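Search this site Search Go

21st February
Posted by the club secretary, Kelero Robotics Club

Helpers wanted for our spring project – no experience needed!

We are a friendly club of students and grown-up tinkerers, and we are looking for 11 new people to join us for Popescu, our project on teaching robots to do small everyday jobs. You don't need to have written a line of code or know one end of a screwdriver from the other (though if you do, there is always something that needs tightening). What we'd really love is patience, a steady pair of hands and a willingness to do the same little job again, and then once more after that.

Sessions run through March, each lasting three hours with a proper tea break in the middle, and you are welcome to come to as many or as few as you can manage. 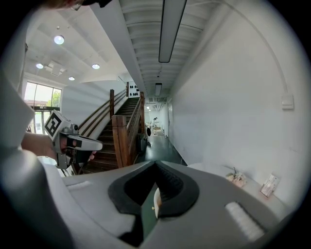
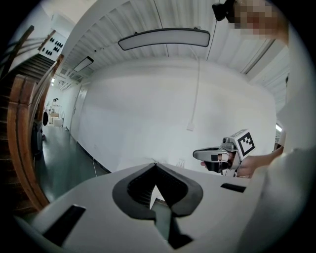
Most of the work is done with hand-held grippers, one for each hand, and we'll show you how to hold them, how to squeeze gently and how to keep your movements smooth. It feels a bit clumsy for the first 30 minutes or so, and then your fingers rather get the hang of it. Please do look after the black-and-white square marker on top of the gripper – it needs to stay clean and uncovered, so long sleeves are best rolled up if they tend to flop forward. We work on the ground near the wooden staircase, and you won't be asked to carry anything up it. Once you're comfortable you'll choose tasks from our list, which has grown to 519 by now, ranging from folding napkins to putting lids back on jars, and we're always delighted to hear ideas for more!

You should be 16 or over, and happy to wear a head strap for part of the session. Travel within town is paid, and there is a Zellulon voucher for everybody who completes the month.

To put your name down, pick up a form from the Bralerex front desk or write to us through the contact page, telling us a little about yourself and which afternoons suit you. Friends are very welcome to apply together.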